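# Ravano Plan - Bewegungsplanung und Greifsteuerung für Tischarbeitsplätze

Softwarepaket für ein- und zweiarmige Zellen, Version 2. Lieferbar als Einzellizenz oder als Laufzeitlizenz für Serienanlagen.

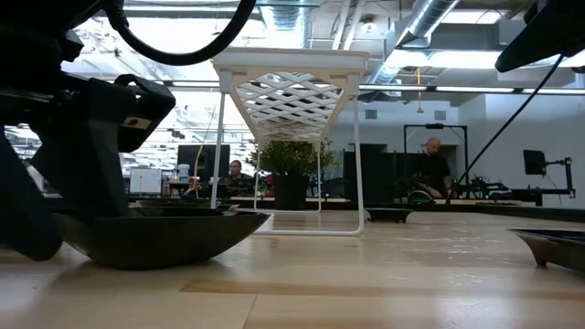 ## Wofür das Paket gedacht ist

Ravano Plan übernimmt die Bahnplanung, die Greifpunktsuche und die Ablaufsteuerung an Arbeitsplätzen, an denen ein Roboterarm Gegenstände auf einer Tischfläche aufnimmt und ablegt. Die Software ist für Aufgaben ausgelegt, bei denen die Teile nicht in einer festen Vorrichtung liegen: Schalen, Schüsseln, Dosen, kleine Regale, Kunststoffteile, Verpackungen. Typisch sind Tische, auf denen mehrere ähnliche Teile dicht beieinander stehen und ein Möbelstück oder ein Gestell den Zugang von oben einschränkt.

Schwarze, glänzende Schalen auf einer spiegelnden Holzplatte gehören zu den schwierigeren Fällen. Die Tiefenwerte werden am Rand lückenhaft, und die Lichter der Decke erscheinen auf der Platte noch einmal. Ein freistehendes weißes Regal mit Gitterplatte und dünnen Rohrbeinen kommt als Hindernis dazu. Für solche Aufbauten enthält Ravano Plan eigene Voreinstellungen, die unter "Wahrnehmung" beschrieben sind.

Nicht geeignet ist das Paket für Schweißen, Lackieren und andere bahngeführte Prozesse. Dafür bietet Ravano die Reihe Forville an, die eine andere Lizenz und eine andere Steuerungsanbindung benötigt.

## Aufbau der Software

Das Paket besteht aus vier Modulen. Sie werden zusammen installiert und einzeln freigeschaltet.

| Modul | Aufgabe | Im Grundpaket |
|---|---|---|
| Plan Kern | Bahnplanung, Kollisionsprüfung, Zeitparametrierung | ja |
| Plan Sicht | Objektlage, Greifpunkte, Freiraumkarte | ja |
| Plan Ablauf | Aufgabenfolgen, Wiederholungen, Fehlerzweige | ja |
| Arel | Aufzeichnung, Wiedergabe und Auswertung von Läufen | optional |

### Plan Kern

Der Planer arbeitet mit einem Kollisionsmodell aus Arm, Greifer, Tisch und allen erkannten Gegenständen. Außen geführte Leitungen können als bewegliche Hülle hinterlegt werden. Das ist bei Wellschläuchen wichtig, die vom Arm in einem weiten Bogen durchhängen und beim Drehen des Handgelenks in den Arbeitsraum geraten. Die Hülle wird über drei Stützpunkte und einen Durchmesser beschrieben; ein Leitungsmodell aus dem CAD ist nicht nötig.

Die Zykluszeit des Planers beträgt auf der empfohlenen Hardware 30 Millisekunden für eine Umplanung bei bis zu 16 Hindernissen. Bei mehr Hindernissen fasst die Software benachbarte Körper zu einer gemeinsamen Hülle zusammen. Diese Zusammenfassung lässt sich pro Objekt abschalten, zum Beispiel wenn zwischen zwei Schalen gegriffen werden soll.

Einstellbar sind unter anderem:

- Mindestabstand zu festen Hindernissen, getrennt für Arm und Greiferfinger
- Mindestabstand zur Tischfläche beim Anfahren und beim Schließen
- bevorzugte Anfahrrichtung (von oben, seitlich, schräg)
- maximale Neigung beim Transport offener Gefäße
- Geschwindigkeit und Ruck je Bahnabschnitt

Die Abstände für Arm und Finger werden bewusst getrennt geführt. Die Finger müssen oft dicht an die Tischfläche und hinter den Rand eines Gefäßes, während der Unterarm weiterhin Abstand zu Regalbeinen und Nachbarteilen halten soll.

### Plan Sicht

Das Modul verarbeitet Farb- und Tiefenbilder von fest montierten Kameras und von Kameras am Handgelenk. Beide Quellen können gemischt werden. Als Ergebnis liefert es für jedes Objekt eine Lage mit Unsicherheitsmaß, eine Liste möglicher Greifpunkte und eine Freiraumkarte für den Planer.

Für niedrige, offene Gefäße gibt es die Greifstrategie "Rand". Ein Finger wird innen, der andere außen am Rand angesetzt. Bei asymmetrischen Formen mit spitz zulaufendem Rand berechnet das Modul die Greifstelle aus der Kontur und nicht aus einem angenommenen Kreis. Gefäße mit kleinem Fuß werden mit einer engeren Grenze für die seitliche Kraft belegt.

Voreinstellungen für die Oberfläche:

1. **Matt** - Standard, volle Nutzung der Tiefenwerte.
2. **Glänzend dunkel** - Kontur aus dem Farbbild, Tiefe nur an verlässlichen Stellen, größere Reserve an der Oberkante.
3. **Spiegelnder Tisch** - helle Flecken auf der Platte werden gegen die bekannte Tischebene geprüft und nicht als Objekt gemeldet.
4. **Gitter und Rohr** - dünne Strukturen werden verdickt, Öffnungen im Gitter gelten für den Planer als geschlossen.

Die Voreinstellungen 2 bis 4 können gleichzeitig aktiv sein. Die Rechenzeit steigt dadurch, die Zykluszeit des Planers bleibt gleich, solange Plan Sicht auf einem eigenen Prozessorkern läuft.

Pflanzen und andere unregelmäßige Körper werden nicht segmentiert. Sie gehen als Sperrraum in die Karte ein. Der Sperrraum wird beim Einrichten einmal erfasst und kann danach von Hand vergrößert oder verkleinert werden.

### Plan Ablauf

Aufgaben werden als Folge von Schritten angelegt, entweder im grafischen Editor oder als Textdatei. Jeder Schritt hat eine Vorbedingung, eine Aktion und mindestens einen Fehlerzweig. Ein einfacher Ablauf zum Umsetzen einer Schale sieht so aus:

```
aufgabe: schale_umsetzen
schritte:
 - erfassen: { objekt: schale, auswahl: naechste_zum_greifer }
 - anfahren: { richtung: von_oben, strategie: rand }
 - schliessen: { kraft: niedrig, pruefung: kontakt }
 - anheben: { hoehe_mm: 30 }
 - transport: { ziel: ablage_a, neigung_max: 2 }
 - absetzen: { pruefung: standflaeche }
bei_fehler:
 - oeffnen
 - zurueckziehen
 - erfassen_wiederholen
```

Die Auswahlregel `naechste_zum_greifer` ist für Tische mit mehreren gleichen Teilen vorgesehen. Alternativ kann nach Zugänglichkeit sortiert werden. Dann wird zuerst das Teil gewählt, bei dem nach Abzug aller Abstände der größte Freiraum bleibt. Wo ein Regalbein dicht vor einem Teil steht, führt diese Regel in der Regel zu weniger Abbrüchen.

Abläufe können während des Betriebs geändert werden. Die Änderung gilt ab dem nächsten vollständigen Durchlauf, ein laufender Schritt wird nicht unterbrochen.

### Arel (optional)

Arel zeichnet Gelenkwerte, Greiferzustand, Bilddaten und Planerentscheidungen mit gemeinsamer Zeitbasis auf. Die Läufe lassen sich schrittweise abspielen, auch ohne angeschlossenen Arm. Zu jeder verworfenen Bahn ist der Grund gespeichert: Kollision, Gelenkgrenze, Zeitüberschreitung oder fehlende Sicht.

Aufzeichnungen können nach Aufgabe, Objekt und Fehlerart gefiltert und als offene Dateien exportiert werden. Arel speichert nur lokal. Ein Netzlaufwerk kann als Ziel angegeben werden, die Schreibrate muss dann vom Betreiber geprüft werden. Bereiche außerhalb des Tisches können vor dem Speichern maskiert werden, etwa benachbarte Arbeitsplätze und Personen im Raum.

## Technische Daten

| Merkmal | Wert |
|---|---|
| Arme je Instanz | bis 2 |
| Hindernisse ohne Zusammenfassung | 16 |
| Umplanung | 30 ms |
| Bedienoberfläche | Browser, Deutsch und Englisch |
| Schnittstellen | C++, Python, Textdateien |
| Speicherplatz Grundpaket | etwa 314 MB |
| Betriebssystem | Linux mit Echtzeitkern |
| Lizenzbindung | Rechner oder USB-Schlüssel |

Der angegebene Speicherplatz gilt ohne Objektmodelle und ohne Aufzeichnungen.

## Voraussetzungen am Arbeitsplatz

Der Arm muss eine Positionsvorgabe mit festem Takt annehmen. Für Arme ohne eigene Echtzeitschnittstelle liefert Ravano den Adapter Ruggiero, der zwischen Planer und Steuerung sitzt und fehlende Sollwerte interpoliert. Greifer mit zwei parallel oder winklig schließenden Fingern werden unterstützt. Fingerform und Länge der Spitze werden in der Greiferdatei eingetragen; abgerundete Spitzen sollten als solche angelegt werden, sonst rechnet der Planer an der Tischfläche mit einer zu großen Auflage.

Die Beleuchtung muss nicht abgedunkelt werden. Große Fensterflächen im Rücken der Szene sind zulässig, wenn die Belichtung der Kamera fest auf die Tischfläche eingestellt ist. Automatische Belichtung ist für den Dauerbetrieb nicht freigegeben.

Ravano Plan ist keine Sicherheitssteuerung. Not-Halt, Schutzfelder und sichere Geschwindigkeit müssen von der Armsteuerung oder einer separaten Sicherheitssteuerung bereitgestellt werden. Arbeiten Personen im selben Raum, gilt die Risikobeurteilung des Betreibers.

## Lieferumfang

- Installationspaket mit Plan Kern, Plan Sicht und Plan Ablauf
- Kalibriertafel für feste Kamera und Handgelenkkamera
- Vorlagen für Greifen, Umsetzen, Stapeln und Einräumen
- Handbuch als PDF, Schnittstellenbeschreibung als HTML
- Lizenz für einen Rechner

Objektmodelle für eigene Teile sind nicht enthalten. Sie können mit dem mitgelieferten Werkzeug aus Aufnahmen erzeugt oder aus CAD-Daten übernommen werden.

## Lizenz und Wartung

Die Einzellizenz ist zeitlich unbegrenzt. Wartung umfasst Fehlerbehebungen und neue Versionen und wird jährlich verlängert. Ohne Wartung läuft die installierte Version weiter. Die jeweils neue Hauptversion erscheint im Oktober; Abläufe aus der vorherigen Hauptversion werden beim ersten Öffnen umgewandelt, die alte Datei bleibt erhalten.

Eine Testlizenz gilt 30 Tage und enthält alle Module einschließlich Arel. Für den Test ist kein Arm erforderlich - die Simulation nutzt dieselben Dateien für Greifer, Tisch und Hindernisse wie der spätere Betrieb. Anfragen bitte mit Armtyp, Greifertyp und einer kurzen Beschreibung der Teile über das Kontaktformular.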